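2019年4月7日　作業ノート（製本まわり）

中綴じ冊子の紙の目と糊の件、前回の続き。

先週断裁した本文用紙を朝いちばんで確認した。Mikwoodの書籍用紙、クリーム。束のまま棚に寝かせておいたが、反りは出ていない。前のロットは置いておくだけで天地方向に波が出て、折る前から使いものにならなかった。今回は断裁の前に包みのまま部屋に馴染ませる時間を長くとっている。それが効いたのか、ロットの差なのかはまだ分からない。次も同じやり方でやってみて、波が出なければ手順に書き足す。

紙の目。包みの表示は縦目。念のため端を切り取って水で濡らし、丸まり方を見た。表示どおり。折りは目に沿わせる。これを横目で折ると背が割れて、仕上がったあとも冊子が閉じきらない。昨年10月の見本がまさにそれで、表紙だけ目を取り違えていた。本文は問題なかったので、開いたときに表紙が浮く原因が長いあいだ分からなかった。あの見本は捨てずに棚の下段に残してある。新しく入った人に説明するときは、あれを触ってもらうのが早い。

折り。一枚ずつへらで筋を入れてから重ねる方法と、数枚まとめて折る方法を比べた。まとめて折るほうが断然早いが、内側の紙が前に押し出されて小口がずれる。ずれた分は化粧断ちで落とせる。ただ今回の版面は小口側の余白が狭く、ノンブルが端に寄りすぎる。今回は一枚ずつ折ることにする。時間がかかるのは仕方がない。次に版面を組むときは、中ほどのページだけノンブルを内側へ寄せておくこと。データを作る側に伝える。

へらは骨のものと樹脂のものを両方使った。骨のほうが滑りはいいが、力を入れると紙の表面がてかる。表紙の濃い色の紙ではかなり目立つ。当て紙を一枚はさめば消える。樹脂のほうはてかりが少ない代わりに、折り目の立ち方が甘い。結局、本文は骨、表紙は樹脂のあと当て紙をして骨で仕上げ、という分け方に落ち着いた。 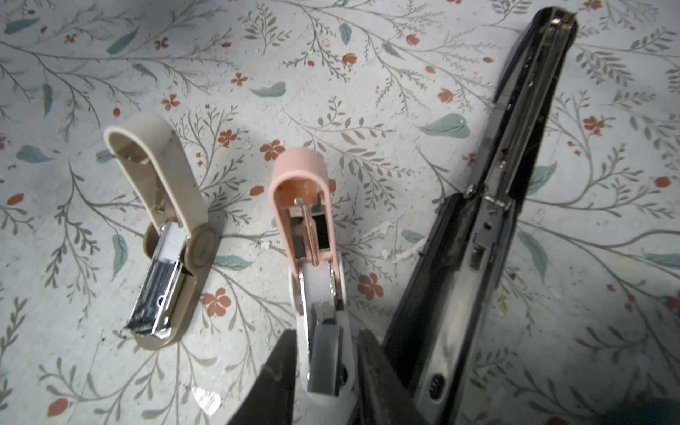
表紙の筋入れ。Eluventの筋押し台を使用。溝の幅を標準のものから一段広いものに替えた。厚い紙に狭い溝だと、筋の両脇に細かいひびが入る。替えてからはひびが出なくなった。ただし筋がぼんやりして、折る位置が左右に振れやすい。折り始めの端をきちんと合わせ、真ん中から外へ向かって押さえていくとだいぶ安定する。端から一気に折らない。急いでいるとつい一気にやるので、台の横に紙を貼っておいた。

糊の話。見返しを貼る分について、配合を変えて試した。でんぷん糊だけだと伸びはいいが、水気が多くて見返しが波打つ。酢酸ビニル系だけだと乾きが早すぎて、位置を直す余裕がない。混ぜたものを3種類作り、それぞれ同じ紙に塗って重しをかけた。

配合A：でんぷん多め。塗りやすい。位置の直しもきく。翌朝見ると中央に浅い波が残っていた。
配合B：半々。塗りやすさは許容範囲。波はほとんどない。端の浮きが一か所あったが、これは塗り残しで、配合のせいではないと思う。
配合C：酢酸ビニル多め。刷毛の跡がそのまま残る。波は出ないが、貼り直そうとして紙の表面を一枚むいてしまった。

今後は配合Bでいく。混ぜた糊は日持ちしないので、その日に使う分だけ作る。容器に混ぜた日を書くこと。日付のない容器が棚にあったので、中身を処分した。書いてあれば使えたかもしれない。

刷毛はTalpurの平刷毛、幅の広いほう。毛が抜けやすいと前に書いたが、使う前に水に浸して根元を締めておくと抜けなくなった。使い終わったらぬるま湯で洗い、毛先を下にして吊るす。寝かせて乾かすと毛先に癖がついて、次に塗るとき筋が出る。

綴じ位置について。背の長さに対して上下の綴じが内に寄りすぎると、天と地がばたつく。外に寄せすぎると化粧断ちのときに刃に近くなる。前回の控えでは背を四等分して、その上と下の印に合わせていた。見た目はこれがいちばん落ち着く。型紙を厚紙で切り直し、印を鉛筆からけがきに変えた。鉛筆だとこすれて消えるうえに、手が汚れて表紙に移る。

糸綴じの見本も2冊作った。三つ穴で、麻糸に蝋を引いたもの。穴は目打ちで内側から外へ抜く。逆にすると内側の紙がめくれて、糸が通りにくい。糸は背の長さの倍に少し足したくらいで足りる。最後の結びは内側の真ん中で、長く渡った糸をはさんで結ぶ。はさまないと使っているうちに結び目が穴のほうへずれていく。見本の片方はわざとはさまずに結んだ。しばらく開け閉めして様子を見る。

糸はWelauの中細。生成りと黒があり、黒は蝋を引くと白い粉のようなものが浮く。布で拭けば取れるが、表紙が黒の場合は拭いた跡が残る。黒い表紙には生成りの糸を使うか、蝋を引いたあとで温めてなじませる。温めるのはまだ試していない。

化粧断ち。断裁機の刃は替えてからそれほど使っていないはずだが、下のほうの紙にかえりが出た。刃ではなく、下の受け木の溝が深くなっていた。受け木を裏返して切り直したらきれいになった。裏返せる面はもう残っていないので、次は新しいものに替える。注文すること。切るときは背を左、天を先。順番を変えると直角が狂っても気づきにくい。小口は最後。

今回の予定部数は163。途中で失敗する分を見込んで、本文は18部余計に用意してある。表紙の紙が思ったより残っていないので、筋入れの失敗はあまりできない。足りなくなりそうなら同じ色で厚みの一段薄いものが棚にあるが、混ぜると手に持ったときに違いが分かってしまう。できれば使いたくない。

折り終えた分は背を互い違いに重ねて、板を当てて重しをかけてある。同じ向きで重ねると背の側だけ高くなって山が崩れる。板の当たる面に糊がついていないか、重しをかける前に必ず拭いて確かめること。今日は端に乾いた糊のかけらが残っていて、一番上の表紙に小さなへこみがついた。この一部は控えに回す。

次にやること。
受け木の注文。
表紙の残りの筋入れ。当て紙を新しくしてから始める。
糊の配合Bを、別の見返し用紙でも試す。色の濃い紙でしみが出るかどうか。
蝋を引いた黒糸を温めてみる。
型紙の予備をもう一枚切る。

重しは明日の夕方まで外さない。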